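Wedley Household Recycling Sort List

A lookup table of household items and the bin each one goes in, for the Wedley collection area. 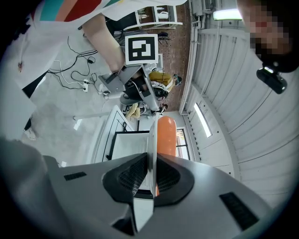
Version 4 of the list has 3794 rows. Each row is one item as a resident would name it ("yogurt tub", "garden hose", "broken mug") with the bin it belongs in and, where needed, a short note on how to prepare it. The list started as a printed leaflet with 90 entries and grew from questions people sent in.

Files

items.csv - the main table, one row per item
synonyms.csv - other names people use for the same item
bins.csv - the bin codes and what they stand for
changes.txt - what was added, moved or removed in each version

All files are UTF-8 with a header row. Fields are separated by commas and text fields are in double quotes.

Columns in items.csv

item_id: a whole number. Never reused, even when a row is removed.
name: the item in lower case, singular where that sounds normal. "Scissors" stays "scissors".
material: main material. One of paper, card, glass, metal, plastic, textile, wood, food, garden, electrical, mixed, other.
bin: a code from bins.csv.
prep: free text, up to 40 characters. Often blank.
area: W, P or both. See below.
checked: the version number in which the row was last reviewed.

Bin codes

B - blue, paper and card
G - green, glass bottles and jars
Y - yellow, cans and hard plastic
F - food caddy
R - general trash
D - drop-off site only
X - needs a special pickup

Area differences

Wedley and Plilow share a drop-off site but have separate curbside contracts. Plilow takes drink cartons in the yellow bin and Wedley does not. Plilow also has no food caddy, so anything coded F in Wedley appears a second time with area P and code R. If you only need one town, filter on area first or you will get double rows for most kitchen items.

Where the rows came from

The first rows were typed in from the leaflet. After that came the sorting guide handed out by De Haan, the Wedley hauler, and a spreadsheet kept at the drop-off site. Another 700 rows came from resident questions, cleaned up to remove street names and anything else personal. Where two sources disagreed, the hauler's answer was used.

Known problems

Batteries are coded D throughout. Items with a built-in battery, such as musical cards and some toothbrushes, are not handled well. Several are still listed by their outer material.

Black plastic trays were moved from Y to R in version 3. A few of their synonyms were missed and still point to the old row. Check changes.txt before relying on them.

The material column was filled in by two people with different habits. One used "mixed" freely and the other picked the heaviest part. A coffee bag may be either.

Textiles are thin. There are rows for clothes, shoes, curtains and bedding, but very little on carpets or rugs.

Paint is coded X if liquid and R if dried out in the can with the lid off. The name column says which.

Suggested use

The table works well for a search box on a town website, a printed A to Z, or a classroom sorting game. It should not be used to decide on chemicals, medicine or gas canisters - those rows only say X, and the rules behind them change more often than this list does.

For text matching, join synonyms.csv on item_id and strip plurals before searching. The script in the Dullier repository does this, and also catches the common misspellings of "aluminum" and "polystyrene".

Updates

A new version comes out each August, after the haulers confirm their rules for the coming year. Corrections are welcome at any time through the issues page. Please give the item name, the town, and where you saw the rule.

License

Free to copy, change and reprint, including for paid work. Please keep the version number with any copy.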